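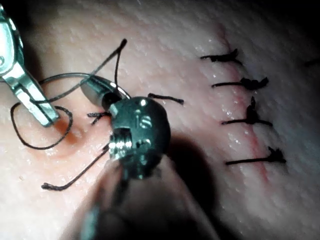 Attachment A. Suturing task, with four tied stitches across the incision.

Minley Robotic Surgery Safety Group
Minutes, Sep 17, 2024
Chair: Jytte Zoëga. Recorder: Remzi Akbulut.

1. Minutes of the April meeting
Approved as written.

2. Incident 1,421: loss of grip
Mr. Akbulut reported that the Trallach needle driver released its grip 3 times during suturing practice. No alarm was shown at the console. The log recorded normal jaw force on each occasion. Ms. Zoëga asked whether the drive cable had been inspected. It had been inspected at 900 cycles, and slack was noted but not corrected.

Attachment B was reviewed in relation to thread handling between the two instruments.
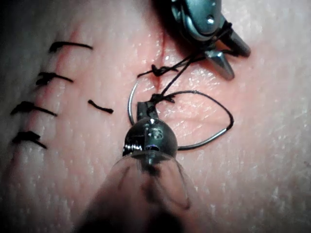

3. Actions
The driver is withdrawn from use. Mr. Akbulut will return it to Lozano for examination within 14 days. Cable slack is to be entered as a reportable fault.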